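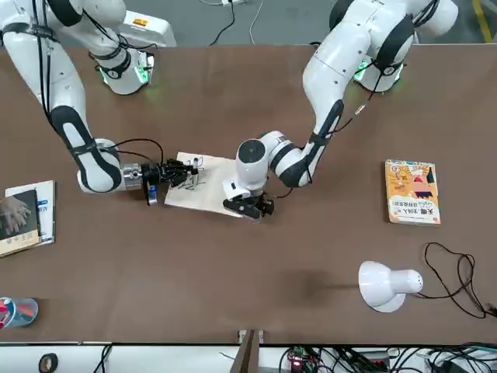

I get a lot of the same messages since I started posting about the drawing project, so I've put the answers in one place. If yours isn't in there, write to me and I'll add it when I get a minute.

## What are you collecting?

Short recordings of a two-armed robot drawing with a pen on paper. One recording is one little drawing, start to finish, with the camera view and the joint positions saved together. We call each one an episode. The set is named Prata, after nothing in particular – Hélder Garcia picked it and I was too slow to object.

## Does the robot decide what to draw?

Nope! Every stroke in the set is steered by a person, either me or Hélder. The learning part comes later, when the model gets all those episodes and tries to work out what a hand (well, a gripper) should do next given what the camera sees.

## Why two arms for one pen?

One arm draws and the other stays near the sheet. Paper slides around more than you'd think, and I want the model to have examples where the second arm steadies it and examples where it just waits. If I only recorded the steadying, I'd expect it to go poking at the paper all the time.

## How many episodes make up a session?

I aim for 40. After that my steering gets lazy and it shows in the lines. A session has a break in the middle, and I swap the pen whenever it starts to skip.

## Do you tidy the table first?

Only where the arms need to go. Books, a lamp, whatever is lying on the table can stay, and I move things between sessions so the background isn't always the same. My first batch was recorded on a bare table and the model trained on it got badly confused by a coffee mug. Lesson learned, the mug is now a regular.

## Does the paper have to be straight?

Please don't straighten it! If you're recording for us, put it down the way you'd put down any piece of paper. The one rule is that both grippers can reach it without stretching.

## What do you do with the bad ones?

Depends on how they're bad. A wobbly line stays in. A stroke that misses and gets redone stays in too, and gets the tag "retry" (I love these, they're the only place the model sees how to recover from a mistake). What I throw out is anything where the recording froze or the camera got bumped. From the January batch of 100 I dropped 12.

## What do you draw?

Seven kinds of marks at the moment: single lines, crossing lines, hooks, boxes, zigzags, dots and simple characters. Crossing lines are the hardest for me to steer, because you have to lift the pen and come back down in the right place.

## Can I use the data?

Not yet. I still have labels to fix, and the file layout changed halfway through, so the older episodes need converting. I'd rather not promise a month.

## Can I use my own robot and send you episodes?

Maybe – ask me before you record a pile of them. The timestamps have to line up with ours, and converting after the fact is miserable work.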